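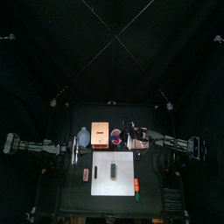

Building a blackout enclosure for a two-arm table

Posted January 17, 2019 by Uchenna Amadi

These are the steps for putting a fabric tent over a tabletop with two arms, the way we do it at the Clodum workshop. The arms themselves are covered in a separate write-up by Tariq Talpur. Start with them already bolted down and tested, because reaching the base bolts is miserable once the fabric is on.

What you need

Black fabric, heavy enough that a flashlight held behind it doesn't show through
Two thin poles, longer than the diagonal of the table
Small metal clamps, plus a few spares
Matte black covering for the tabletop
Safety pins or a needle and black thread
A small lamp with a dimmer

1. Cover the tabletop

Do this first. Glossy paint throws glare back at the camera and you will chase it for days. Cut the covering slightly oversize, smooth it from the middle outward, and trim at the edges. Leave the arm mounts clear so the indicator lights stay visible. You want to see red at both bases before you put your hands anywhere near the table.

2. Set the poles

Cross the two poles overhead so they make an X, and tie them where they meet. The tie should be snug but able to turn a little. Ours was too tight the first time and one pole bowed.

Now move each arm by hand, power off, to the highest position it can reach. If the elbow comes within 9 inches of a pole, raise the poles. Folasade Onyeka skipped this check on the Fashola table and had to redo the whole roof.

3. Hang the fabric

Drape the back first, then the ceiling, then the sides. Clamp the rear edge before anything else and let the rest hang loose until it looks even. Put a clamp at each upper corner and pull out the folds. Small folds are fine. A fold that hangs down into the reach of a gripper is not, so pin it back.

Leave the front open or make it a flap. We have tried both and prefer the flap for night work.

4. Route the cables

Any cable that runs to a gripper needs slack for the full travel of the wrist, and the slack has to go somewhere. A loop hanging toward the table is all right as long as it clears whatever you set out. Run the arm through its widest motion at low speed and watch the loop the whole time — keep a hand on the stop switch.

5. Lay out the work

Put the smaller things near the center, where both arms can get to them. A white board on the black surface gives good contrast for dark pieces such as a green block or a black marker. Taller and bulkier items, like bottles, boxes and bowls, go in a line along the far edge.

6. Test

Dim the lamp to the level you plan to use and run a slow pick and place 30 times. Check the clamps afterward. If one has crept, add a second clamp next to it and run the test again.

Questions about the poles can go to Lawal Obi, who cut ours.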